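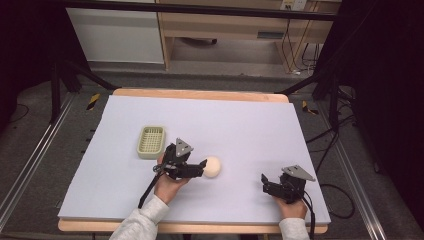 Ticket: right Zumia handheld drops out mid-grasp, left one is fine
Opened by: Triin Eglītis
Status: open, waiting on part

Hi Teresa, me again with the handhelds! We're comparing the Zumia pair against the old Pulari pair before we pick one for September, and the right Zumia keeps losing its jaw position. The number freezes for a bit and then jumps to wherever the jaws really are. It happens maybe once every few minutes, and always while I'm closing on the ball, never when I'm just waving the thing about (which I did for quite a while, my shoulder can confirm).

Task is the dumb simple one: ball off the board, into the basket, left hand and then right hand. Firmware is the same on both grippers, I checked twice.

Tried so far:

Swapped the USB ports. The dropout stayed with the right gripper.

Restarted the logger, then the whole machine. No change.

Recalibrated the jaws fully open and fully closed. Open reads 1,983 and closed reads 475, and I get those same two values again after a dropout, so I don't think it's losing calibration.

Put the Pulari pair on the same ports for 30 grasps. Clean all the way through. They're heavier and I don't love the trigger, but no freezing.

---

Reply from Teresa Teixeira

Could be the cable where it goes into the handle. Skov had that on an early unit. Can you hold the cable still with tape and run it again? And please send me the log.

---

Triin, 4:15 pm

OK so that's something! Taped the cable down to my sleeve with plenty of slack and got one dropout in the entire run, compared with eleven before. Log is in the Waludton folder, 2,651 lines, the bad stretch is close to the end. Then I took the tape off and bent the cable by hand right at the housing, jaws not moving at all, and I could make it freeze whenever I wanted. So I'm blaming the cable or the connector and leaving the encoder alone for now.

One more thing while I have you: can we get a longer cable on both? When I reach across for the basket with the right one it pulls, and that can't be helping.

---

Teresa Teixeira

Agreed, cable. Ordering two of the longer ones. Don't open the housing yet, I want to see it first. Keep going with the Pularis until they arrive.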